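Speaker notes: Getting people to talk at a shared table
By Nadhirah Nasution
September

We use cookies to remember your settings. Accept / Manage

These are the notes I spoke from at the Workeck open evening, tidied a little. The slide numbers have gone because I moved things about on the night.

Start with the seating. Ask who in the room sat next to someone they already knew. Wait for hands. Most will go up. Say that this is normal and that the talk is about what a host can do with it.

Background, keep it short. I ran the Thursday-style lunch table at Zalaris for two years. Open to anyone in the building, soup and bread, one long table. Over that time 79 different people came at least once. Plenty came once and didn't come back, and I want to spend most of the talk on them.

Ute Seidel kept the sign-in book and rang a few of those people up. The answers were dull and useful. They didn't know when they were allowed to leave. They couldn't hear. They had been asked what they did for a living, answered, and then the person asking turned away.

Leaving: we put an end time on the poster. Attendance went up the next month. I can't prove the poster did it.

Hearing: hard floor, high ceiling, bare walls. Felt pads under the chairs helped more than the curtains, and cost a lot less. Above 16 people the table splits into separate conversations whatever you do, so plan for that and put a confident talker near each end. 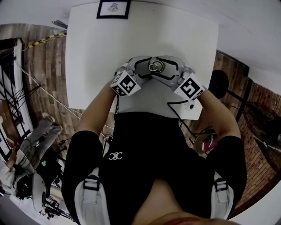
The job question is harder. I don't think you can ban it. What worked for us was giving people something else to ask first. We tried cards with printed questions and they were awful, people read them out like a form. We tried passing the bread the long way round, and that was better. You have to speak to a stranger to get the butter.

Pause here. Ask for other ideas from the floor. If it goes quiet, tell the Trarkard story (wrong key, everyone on the stairs for half an hour, best lunch we had).

Last part, the host. Sit in the middle and arrive before the soup does. Learn the names of the new people and use them once, early. Don't introduce everyone to everyone. Two people who both walk to work will manage from there.

Questions. Someone will ask about money. Ute has the figures and is happy to send them. Someone will ask whether it works in the evening. We only tried it in the daytime, so say so.

Thank Workeck for the room. Remind people to stack their chairs.

4 comments · 11 shares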